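Folding and Storing Fleece Pants

Fleece pants are bulky, they pick up lint, and they slide off a stack if they go in badly folded. A few habits take care of most of that.

Fold on the bed

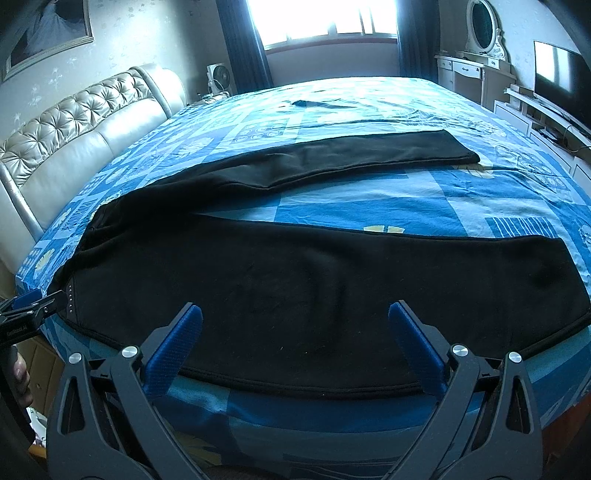 Clear a flat space

A made bed is the best folding surface in most homes. Pull the sheet fairly smooth first, but don't fuss over it. A patterned sheet is fine, and black fleece shows up well on blue, so you can see where the edges are. Lay the pants out full length and smooth them from the waist down with the flat of your hand. Creases in fleece are soft and usually come out with one or two passes.

Lint first, then fold

Check dark fleece for specks before you fold it. Once it is folded, the lint gets pressed in and spreads to whatever is on top. A sticky roller works. So does a damp rubber glove, rubbed in one direction only. Do the front, flip the pants, do the back. If there is a lot of lint, the pants were probably washed with towels. Wash them inside out with other synthetics next time.

The fold

1. Bring one leg over the other so the side seams meet. Match the hems.
2. Tuck the point of the crotch in so you have a straight edge.
3. Fold the hems up to just short of the waistband.
4. Fold in half again, or in thirds for a shallow drawer.
5. Press the air out with your forearm. Fleece holds a lot of it.

For standing folds in a drawer, aim for a packet no taller than the drawer side. Mine is 28 cm deep, and a fold in half is enough. In the Tilwood dresser in the hall I have to go to thirds.

Studs, snaps and zippers

Pants with metal trim should be folded so the trim ends up on the inside, against its own fabric. Otherwise it catches on knits. Close any zippers. In the wash, turn the pants inside out and use a mesh bag if you have one.

Washing and drying

Cool or warm water, a small amount of detergent, no fabric softener. Softener leaves fleece flat and a little greasy. Spin at 900 or lower. Hang by the waistband, or tumble on low and take them out while the waistband is still slightly damp. Never iron fleece. If a fold mark bothers you, hang the pants in the bathroom while someone showers.

Putting them away for the summer

I pack ours in August, later than I should. They must be fully dry. Feel the waistband and the seams, which hold water longest. Use a cotton bag or a lidded box and don't cram it. Three pairs to a shoebox-size bin is plenty. Vacuum bags save space, but the pile comes out flattened and needs a tumble on low to recover.

From readers

Miroslava Říha rolls hers from the hem up and stands the rolls in a basket. She says they stay put better than folded ones. Good for children's sizes, less so for long legs.

Ctibor Šimko asks about pilling on the inner thigh. Use a fabric shaver on a flat, hard surface, with the cloth pulled snug. Don't do this one on the bed, where the fabric can sink and get nicked. Go lightly and stop before the pile looks thin.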